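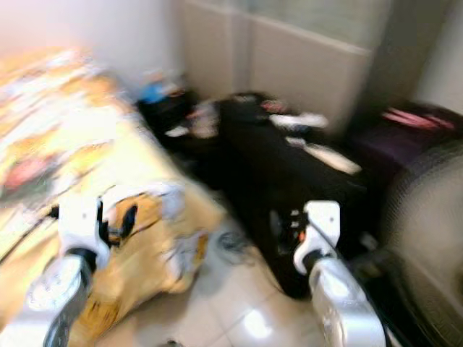 Page last changed: July
Print this page | E-mail this page

Matance 4
Perception and motion software for two-armed mobile robots

Matance sits between your cameras and your arms. It takes in head video, decides which parts of it are worth believing, and hands the planner a set of things to reach for and things to stay clear of. Version 4 is the release in which it learned to doubt itself, a quality we had previously left to the support desk.

Home interiors are where most customers run it, and home interiors are unkind to software. A pale wall gives the tracker almost nothing to hold on to. A glossy tile floor gives it a second, upside-down room. Then the head turns, everything smears sideways, and a long black heap on the floor could be a bag or a coat or a week's worth of clothes. Older versions picked one and went for it with great confidence. Version 4 files the heap under "soft, dark, unresolved," keeps both grippers where they are, and waits for a sharper view.

What's in the package

Blur gate. Every image gets a sharpness score before anything else touches it. Images below the limit can still be used for coarse layout (bed on the left, floor ahead, suitcase against the wall) but are barred from grasp planning. You set the limit. The default is cautious, and people complain about it for a day or two before leaving it alone.

Soft-goods planner. Blankets that hang over the side of a bed, straps, bundles of fabric. The planner treats their edges as guesses with a margin, and the margin grows as the picture gets worse. It will not fold your laundry. It will try to avoid dragging it across the room.

Self-mask. Shiny gripper housings and white fingers have a way of melting into pale bedding. The mask uses joint positions to work out where the hardware ought to be and removes it from the obstacle map, so the robot no longer plans a careful route around its own hand.

Replay bench. Load a recorded run, step through it, and see what the planner believed at each moment. Beliefs are color coded. Red means regret.

Requirements

Two arms with joint feedback, one head camera, and a Linux machine with 9 GB of free disk space. Wrist cameras are supported and welcome. Matance talks to Derncombe and Hurnent controllers out of the box; for Bajpai arms you need the adapter, which is free but has to be asked for, for reasons lost to time.

Known issues

Patterned blankets can be split into several objects, especially the cheerful ones. Raising the merge setting helps. Raising it too far joins the blanket to the bed, and then to the wall.

Thin gray items on pale tile, such as cables, may be dropped from the map when the blur gate closes. The fix is on the list. Until then, tidy up.

The settings panel contains 843 parameters. We recommend changing 2.

Licensing and trial

Licenses are per robot. The trial is the full version and stops when it says it will. Send questions about either, or requests for the Bajpai adapter, to Girish Srivastava, who reads log files for pleasure and would like you to attach yours.

E-mail Girish Srivastava
Print this page | Back to top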